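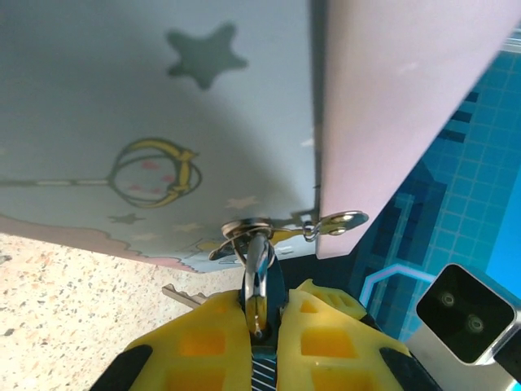
Shopping for the hand first

When Tatiana Tichý sat down to plan her shop's first robot, she started where most of us start, with the arm. Reach, payload, footprint, a color she liked. She had a spreadsheet going by December and a favorite picked out soon after. Then Norbert Kolář, who has bought more of this gear than anyone else at Hustedex, asked her what the thing was going to hold.

Small stuff, she told him. Keys, tags, split rings, the odds and ends that her crew sorts and hangs all day long. He told her to close the spreadsheet and start over with the fingers.

I love this advice, and I wish I'd heard it years ago! An arm gets the gripper to the right place, but the gripper is what meets the work, and small metal parts are wonderfully awkward work. Take a bunch of keys. It has no fixed shape. A tag swings one way, a blade points another, and the ring they hang from is shiny enough to throw light back at a camera. If your fingers can close on a ring and keep hold of it, you've bought yourself a lot of freedom everywhere else in the budget.

Tichý's total was 3000 dollars for everything past the arm itself, and she came in at 2879. She went with molded plastic fingers with rubbery pads along the edges, and she ordered two sets. Plastic fingers are cheap enough to treat as supplies, like gloves or drill bits. She put down 34 dollars a set for spares and gave them their own line, so that a cracked finger never has to turn into a meeting.

The next chunk went to seeing. A small camera down by the gripper gives a close view of the part, and a second one standing off to the side can catch what the fingers hide (and they hide plenty, especially the tip of a key). Kolář is a big believer in that second view. He'd sooner give up speed than give up a camera, and after an afternoon at his bench I'm with him.

Two suppliers made her short list, Folus and Obeidat. The quotes were close. She asked both to run her own parts, mailed in a padded envelope, and she picked Obeidat after watching its people try the same ring over and over from different angles. Ask for this. Any decent supplier will say yes, and you'll learn more from one tangled key ring than from a stack of brochures.

She also set aside 12 weeks before the robot had to earn anything. That sounded long to her boss at the Henanach site. It covers mounting, wiring, teaching the picks and a fair amount of plain fiddling, and the fiddling is where the crew gets good at it. Two of her sorters already have opinions about finger pads. One wants a softer rubber, and the samples are on order.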